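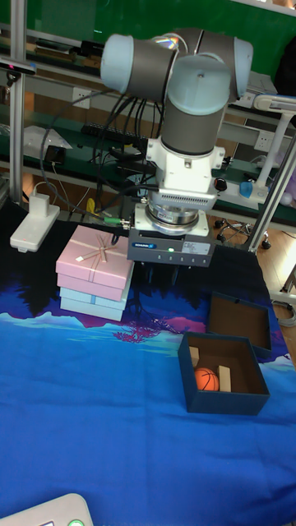 To: Wiston gift swap list
Date: 30 August 2026
Subject: Re: Packing the boxes for Grornon

On the packing for Grornon, the earlier message said:

> I reckon we should do away with the pretty boxes altogether and
> put everything in plain navy cardboard. They stack better, they
> don't show marks, and the ribbon only gets squashed in the van.
> Two blocks either side of the toy will hold it still and we can
> skip the tissue. Bollero has them at 168 dollars for 100 if we
> order before the end of the month.

I'm not sold on this, sorry.

First, the blocks. A small wooden block on each side of a ball stops it rolling left and right. It does nothing about forward and back, and nothing at all about up. The orange basketball sits nicely between its two blocks while the box is on a table. Put the same box on its side under a load of others and you've got two hard lumps of timber and a toy, all free to knock about. I'd want to see one survive the drive to Grornon before we do the lot that way. Crumpled paper is ugly but it fills the corners.

Second, stacking. The pink and pale blue ones pile up perfectly well with the lids on. The bow is thin enough that it only matters if something heavy goes on top, so put the bow box on top. Has anyone had one come back crushed? I've asked this before and got "I think so" from three people, which isn't a yes.

Third, the money. We spent 2,480 dollars on the whole swap last year, postage included, and boxes were a small slice of it. Saving a bit on cardboard won't change much if we then pay for gift wrap to make navy boxes look like presents. Does the 168 include freight from Bollero? Their last quote to us didn't, and I only found out in June.

What I could live with: navy boxes for anything round or awkward, with paper in the gaps, and the coloured ones for flat things like books and puzzles. We still have almost 100 of the coloured boxes in the cupboard at Lam. I'd sooner use those up before we order anything — they're paid for.

If someone wants to try the block idea, pack 2, tape them shut, and chuck them in the boot for a week. Then post what you find when you open them.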